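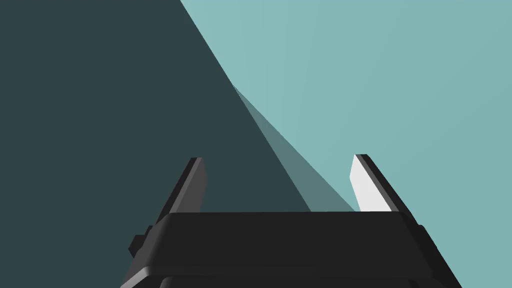
Zane Vasiliauskas wrote to ask whether any of these machines can put a mug back in a cupboard yet, and said he would believe it when one did his kitchen before 7 in the morning without being asked twice. He has sent us some version of that question every March for a few years, and it's a fair one. The short reply is that in simulation they can do parts of it, and in a real kitchen they can do fewer parts.

This gallery goes with our longer piece on chores and shop-floor jobs. The work on this page is simulated. A program can run the same reach over and over with no broken dishes, and most groups start there before they let a real arm near a shelf.

Open jaws, nothing between them. The plain surfaces have no labels or markings on them.

The Retach group in Puvville keeps a list of household and shop jobs and scores each one on its own. Their last round gave every job 2000 simulated tries. Picking up a rigid box from a clear surface passed 1029 times. Folding a hand towel passed 197 times, and a fold counted if the corners came within an inch of each other. Loading a dishwasher rack was dropped from the round after 500 tries so the scoring could be rewritten.

On the shop side the numbers look better, mainly where parts arrive the same way up. Stetsiuk runs a small packing line and has one arm moving cartons from a belt to a pallet. It does that well. A person still opens the cartons, pulls the torn ones and clears the belt when two come through together.
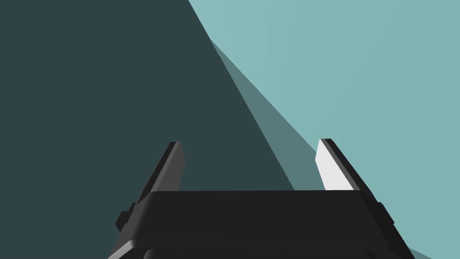 Gripper from behind, fingers apart, with light and dark teal surfaces beyond.

Two-finger grippers like this one suit boxes, bottles and handles. Cloth, wet plates and bags of produce are harder. Gravum sells a softer fingertip for that kind of thing, and the Retach people plan to put it through the towel job next.

For now, our answer by chore:

Moving cartons: yes, on a fixed line.
Wiping a flat counter: yes, if someone clears it first.
Putting away mugs: sometimes, slowly.
Folding laundry: not at a pace you would put up with.
Making a bed: no.

We will update the list when the next Retach scores come in. Readers who run an arm at work can send us their own pass rates, along with the job and how a pass was judged.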